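My Film Print Inspection Checklist, With Too Many Comments

I run the cartoon matinee at the Clerkinley, and every reel that comes through the door gets wound through by hand before it goes anywhere near a projector. People keep asking me for the list, so I've typed it up from the last batch I did (a June shipment of 16mm shorts, mostly talking animals and one very odd public service cartoon about dental care). The comments are mine and you can ignore them, but I'd ask you not to ignore the checks!

BEFORE YOU OPEN THE CAN

[x] Can label matches the paperwork
Can 5 said "Brindutano Goes to Sea" and the paperwork said "Brindutano at the Fair." I love both of these, so I wasn't upset, but write it down before you forget which way round it was. It was the Fair, by the way.

[x] Rust, dents, lid sticks
One lid took me ages. Don't use a screwdriver on it, please, I've seen the gouges that leaves. Roll the can gently on its edge and press as you go.

[x] Smell
Open it by a window and give it a sniff from a little way back. If it smells like salad dressing, that's vinegar syndrome, and the can goes on the far shelf away from everything else. Two of mine were a bit sharp. Nothing that made my eyes water, but they get their own shelf anyway.

[x] Clean gloves, clean bench, no coffee
I know. I miss the coffee too.

ON THE REWINDS

[x] Leader present, head and tail
Dental cartoon had no tail leader whatsoever. I added 12 feet of white and wrote the title on it in marker.

[x] Perforations
Go slow and let the edge run between your finger and thumb, very lightly. You'll feel a torn perf long before you spot one. The Fair reel has a bad stretch right where the pig gets on the carousel, which is the best gag in the whole thing, so of course that's where somebody's projector chewed it. Repaired with perf tape on both sides.

[ ] Splices
Left unchecked on purpose, I'm only halfway through. Every old splice gets a little flex, and if it lifts at the corner, it gets redone. I don't trust a splice that's gone yellow, even when it holds.
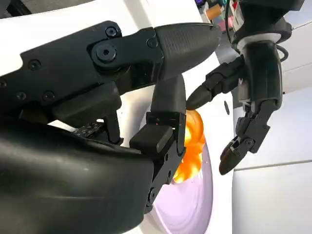
[x] Shrinkage
Most of these are under one percent and I'm happy to run them. Anything over that I'd want to talk through with Jitendra Sisodia, who did the projection at Neltport for years and has a much better feel than I do for what a machine will put up with. He talked me out of running a gorgeous color print last year and I sulked for a week, but he was right.

[x] Scratches and dirt
Base side scratches I can live with, especially on black and white. The emulsion side ones go green or yellow on a color cartoon and they'll dance all over a nice flat blue sky. Note the footage where they start and stop. Mine run from 198 feet to the end of the second short, and then clear up completely.

[x] Color
All the Yadav shorts have gone pink. I can't fix pink! I still think they're worth showing, because the timing is so good that after a minute or two you stop seeing it (the one with the nervous elevator operator had me laughing out loud at the bench, alone, like a crank). I just put a line in the program notes so the audience knows what's coming.

BEFORE THE SHOW

[x] Total footage written on the can
636 feet on the big reel. Write it on the can AND on the sheet.

[x] Sound check
First minute of each short, volume low to start. The dental one opens with a trumpet.

[x] Gate cleaned, lamp checked, take-up reel spins true
A bent take-up reel will undo all your nice careful work in one go. Spin it empty and watch the rim. If it wobbles, get another one, they're cheap.

[ ] Fire exits clear, aisle lights on
I do this one last, right before doors, so it's always blank on the copy I hand out. Strollers pile up by the side exit at a kids' matinee, so check it a second time once everyone's sitting down.

[ ] Reels back in the right cans afterward
See can 5.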